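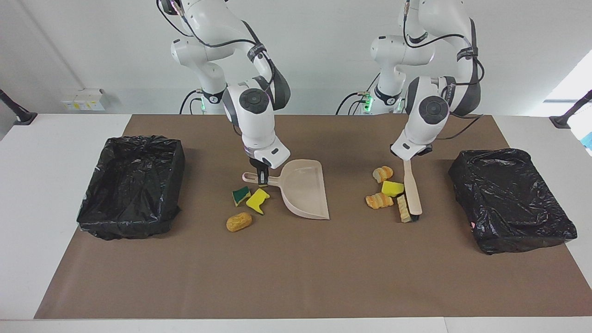 Page last changed: February 23, 2022

Clearing a Shared Table With a Dustpan and Brush
Student project report, Gerkdale College, Household and Workplace Studies

1. Introduction

Our project looked at the long work table in the Ziltham Building and how it gets cleared between groups. The table is used for craft work in the morning and for eating at lunchtime, so what ends up on it is mixed. Some of it is dry and light, like crumbs and paper scraps. Some of it is bigger, like bits of sponge from the printing sessions or a roll left over from lunch.

When we started, people cleared the table with whatever was nearby. Usually this meant a wet cloth. Crumbs were pushed over the front edge and had to be swept off the floor later. We wanted to find out if a hand brush and dustpan, used on a table covered with paper, would leave less on the floor.

2. Setup

The table is white and long. We covered it with a large sheet of brown paper that takes up almost the whole top. The paper comes on a roll from Indomance, who also supply the art room. We tried newspaper first, but it tore under the brush and left marks on the table.

Two black trash bins go with the table, one near the left end of the paper and one near the right. In our first plan there was a single bin by the door. People carried a full dustpan across the room and spilled some on the way, so we dropped that.

The dustpan is pale beige plastic with a wide, flat scoop and a short looped handle with a hole in it. We hang it up by the hole after use. The brush is an ordinary hand brush.

3. Test items

For the trials we needed things that would behave in different ways when swept. We used:

Sponge with a dark green scouring side and a yellow foam side
Bright yellow sponge piece with a notched outline and a dark green strip
Small oval bread roll
Paper scraps
Dry bread crumbs

Not every item was used in every trial. The larger ones were set down near the middle of the table, a little apart from each other. The crumbs and scraps were done separately, since they had to be weighed.

4. Method

Each trial was one clearing of the table. The dustpan was laid flat on the paper with the scoop open toward the items and held still. The brush was held nearly upright and pulled toward the scoop in short strokes. When everything was in the pan it was tipped into the nearer bin. Anything that went on the floor was collected, weighed and written on the sheet.

We did 153 clearings between December and the end of the project. Over that time we put out 3,634 grams of crumbs and scraps. The kitchen scale from the Lodhi Street annex was used for all the weighing. It only reads whole grams, so very small spills came out as zero.

5. Results

The crumbs were easier than we expected. Roughly 31 of the clearings left anything on the floor that could be weighed, and most of those were early ones, when we were still brushing too fast. Slow strokes worked better for everything except the paper scraps, which needed a quick flick to get over the lip of the pan.

The bread roll rolled. It has a smooth crust and went sideways off the brush if it was pushed at one end, so it had to be pushed from the middle. The sponges did not roll but they gripped the paper. The scouring side was the worst. If a sponge was standing on its edge it tipped over at the first stroke and then slid normally.

Moving the dustpan was a bigger problem than moving the brush. If the scoop lifted even slightly, crumbs went under it and stayed there in a line. Holding the handle low fixed this most of the time – not on the creased part of the paper.

6. Problems

The paper creased where it had been folded for storage. We taped down the corners, which helped at the ends but did nothing for the middle. In January we stopped folding it and kept it rolled.

We also lost some sheets to grease. Bread with butter on it leaves a spot, and after that the crumbs stick. We changed the sheet when this happened but did not record every change, so we can't say how much paper the whole project used.

Bigger items could of course be picked up by hand. We kept them in the trials anyway, as one of our questions was whether a single tool could clear the whole table.

7. What we would change

A dustpan with a rubber lip would probably lie flatter on creased paper. We asked for one but the order did not arrive in time. We would also test a wider brush, and a scale that reads tenths of a gram.

The bins are staying where they are – the lunch group asked to keep them. The brown paper is now put down for craft work only.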